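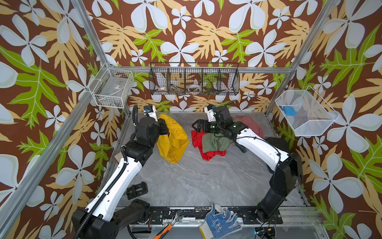

Ismail
Lab and equipment manager, Inodbridge

2019-02-01

Budget week. I have had the spreadsheet open since breakfast and I've moved the same row up and down so many times that I no longer know what I think of it. So I'm writing in here for a bit, which at least feels like work.

The row is the third cell. We have two now, and everyone wants a third, me included. A second-hand pair of arms would be lovely, a new pair would be lovelier, and the money for either has to be asked for by June or it goes back into the big pot and gets spent on chairs. (We do need chairs. Mine has a wobble that I've gotten used to, the way you get used to a bad knee.)

I went and sat by the cloth cell for an hour this morning, because I always plan better when I'm looking at the thing. The left arm had the mustard cloth up in a big twist and the right one was hanging over the pile with the red one at the bottom, and I sat there with my coffee making a list of everything in that box that somebody had to pay for. The arms are the part people remember. Then you look a little longer and it's aluminum posts, and the marble-pattern floor, and the rail, and the baskets, and the cables, and oh boy, the wallpaper.

I'm still fond of the wallpaper! Three walls of giant flowers on brown with those lime green leaves. I fought against it when it came up (I wanted plain gray, I had a quote for plain gray) and I was wrong. The whole idea is to change what's behind the cloths every so often, and a roll of wallpaper is the cheapest thing on my whole sheet. If we get a third cell I'm going to ask for something with parrots.

OK, numbers, so I can find them again when I lose the sticky note.

Drollwood sent the revised quote for the frame. It's $939 with the posts cut to length, brackets in the box, shipping included. Last time we bought uncut and did it ourselves, and I remember the two days that took and the noise and the one post that came out short. I'm paying for the cutting. I put it in the sheet in bold so I won't get brave later and take it out.

Ornard makes the cable conduit I want, the black ridged kind that runs up the outside of the arm. $178 for enough to do both arms with a little left over. I could get it cheaper by the yard from the hardware place across town, and I tried a piece of theirs once, and it was stiff as a garden hose. The loop from the base to the wrist has to give when the arm reaches up, and cheap stuff pulls. So, Ornard. It's a 14 day lead time, they say. I wrote down a month.

Cloths: $200 for the year. I know how that looks. I had to defend this line last year too, sitting there telling grown adults that I need money for dish towels. But they get grabbed and dropped and grabbed all day long, and they stretch and pill, and after a while a square one isn't square anymore. I also want more colors. We've got the mustard, the red, the olive, the dusty pink and the black in there now, and it would be nice to have a blue and something with stripes. Stripes might be hard on everybody. Put down one striped one.

Then there's the stuff I forgot last time, and I mean to be good about it this year:

Gripper pads. They wear out and I never budget for them and then I buy them out of the coffee money.
Spare cables, two of each, even the ones that never fail.
A second adjustable wrench. The orange one lives on the front rail next to the work glove, and when the other cell needs it there's a whole hunt, and it ends with somebody using pliers.
Baskets. We have the black one up on the back wall with the tape in it, and a white one on each side, and they're already filling up. Cheap! Just buy them.
Clamps.
Labels. I say this every year.

What I can't work out is the big question, new arms or used. Used saves so much that I could do the entire rest of the cell and have money left for a spare gripper. But the used pair I've been looking at has no service history that I can get anybody to send me, only a very cheerful phone call, and I don't love buying joints on the strength of a cheerful phone call. If one arm goes down, the other one is half a cell, and you can't do much folding with half a cell. New comes with a warranty and a person who picks up. New also eats the whole request and leaves me with two beautiful arms standing on a folding table.

There's a third way, which I thought of in the shower and have been annoyed at ever since for being sensible. Buy nothing big. Keep the two cells, buy spares for both, do the pads and cables properly, and ask for the third next year with a record of how many hours we ran. I don't have that record now. I have a notebook with my handwriting in it and a lot of pages that just say "good day" or "left wrist again." If I'm going to walk in and ask for a third of anything, I'd like to be able to show how busy the first two are. Maybe I start the log on my own this week and decide by spring? It costs nothing but me remembering.

I got as far as drawing up the log sheet. Start time, stop time, what was in the cell, what broke. I made the "what broke" column wide and then felt bad and made it narrower.

Also floor space! I keep planning this third cell like it floats. I took the tape measure into the back half of the room after lunch, and if the shelving stays where it is there's room for the frame but no room for a human to stand next to it and reach in. And somebody is always reaching in. So either the shelving moves, or I get a smaller frame, and Drollwood would have to quote again, and there goes my bold number. I've emailed them to ask what it does to the price if the depth comes down. I didn't say how much because I hadn't decided.

And power. There's one outlet on that wall. Add electrician to the list, no number yet, I'll call tomorrow.

I added it all up twice, once with new arms and once with none, and saved both as "final," so that will be fun for me next week. My chair is not on either of them. I'm going to go put the cloths back in their pile and go home, and there's soup.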